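### 3.2 Protective coverings in storage and transit

The second part of the survey dealt with the coverings that small museums and lending collections place over objects between periods of display. Earlier guidance has concentrated on climate and light, and has said less about the materials that touch an object every day. Staff at the Lutberg and Fortin stores were asked to record the type of covering used, the date on which it was fitted and the condition of the surface beneath when it was next removed. The two stores follow different rules. Lutberg replaces all coverings on a fixed cycle of two years, while Fortin replaces them only when an inspection shows damage.

Records were returned for 200 objects. Clear plastic was the most common covering at both stores, followed by cotton sheeting and unbleached tissue. Staff preferred clear plastic for objects of irregular shape, as labels and surface marks could be checked without unwrapping. Cotton was kept mainly for furniture and framed works. A small group of objects had been given two layers, with tissue inside and plastic outside, usually at the request of the lender. 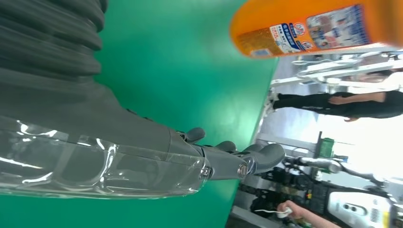 *Figure 2. Clear plastic covering on the forearm of a humanoid robot arm, with folds along its length.*

The condition reports show that the way a covering was fitted mattered more than its age. Where plastic had been drawn tight against a painted or varnished surface, faint marks were reported along the lines of contact. Where it had been left with some slack, such marks were rare, although dust was more often found inside the open ends. Cotton sheeting kept out less dust but left no marks on any surface in the sample. Reports from Fortin also mention a slight haze on seven lacquered objects, all of which had been covered throughout the warmest part of the year. The haze was removed by dry wiping in every case.

Differences between the stores should be read with care. Lutberg occupies a purpose-built hall with steady heating, whereas Fortin uses the upper floor of a former grain warehouse and is noticeably colder in winter. The Arik inspection form, which was used at both sites, allows only one entry for surface condition, so mixed results on a single object could not be recorded separately. A revised form with separate entries for each face of the object was introduced in March, and its first returns are considered in Section 4 together with those from the Tarnimus loan scheme.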